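Home News Local Business Technology

Robot takes a job in computer repair, keeps it slow

WUSWOOD. The robot that will fold your laundry has been two years away for as long as most people have owned laundry. In the meantime, a refurbishing shop in Wuswood has set one to work on a chore with fewer sleeves: pulling used office computers apart for their parts.

Drurar, which buys retired desktops in bulk and sells what still works, began the trial in May. The job is ordinary bench work. Lay the tower on its side, take the panel off, get the memory and the processor out, keep the parts that are worth keeping.
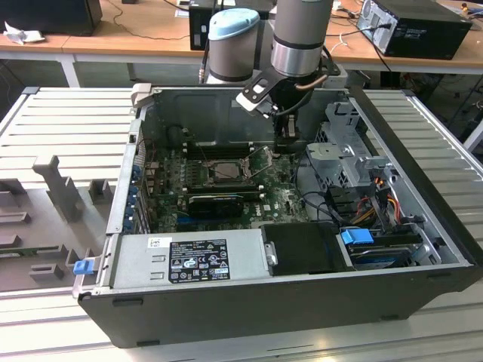

Morag Baxter, who runs the shop floor, is fond of the project in the way one is fond of a puppy that has eaten a chair. "A new hire with a screwdriver does a tower in a few minutes and complains about the radio," she said. "The arm doesn't mind the radio. It also took 34 minutes on its first one, and I had to finish it."

The shop has put 612 towers past the arm so far. By Baxter's tally it got the processor out without help in 63 percent of them. The rest were rescued by a person, usually the same person, who has asked for a different bench.

The control software comes from Cumular, a small firm that would like it to move on to kitchens. Its engineers chose old desktops because the parts come apart by hand, sit in known places and cost little when dropped. Even so, every model has its own ideas about where a cable should go, and cables remain the thing the arm likes least. It treats a stray wire much as a cat treats a closed door.

Processors are the fussy part. The lever has to be up and the metal plate swung clear before anything can be lifted, and the chip then has to come up level. People do this with two fingertips and very little thought. The arm does it with two fingers and a great deal of thought, some of it visible as a long pause.

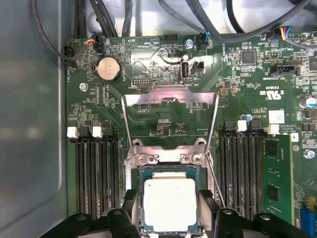
What about the dishes?

Not yet. Cumular tried the same arm on a sink of cups at its office in Krūmiņa and has declined to release a figure. Baxter, who has seen the video, described the result as "mostly handles."

Drurar still has some 3808 machines in its storeroom and plans to keep the arm on through the end of the batch. The people at the other benches have been told their jobs are safe, and after watching it work for an afternoon they seem inclined to believe it.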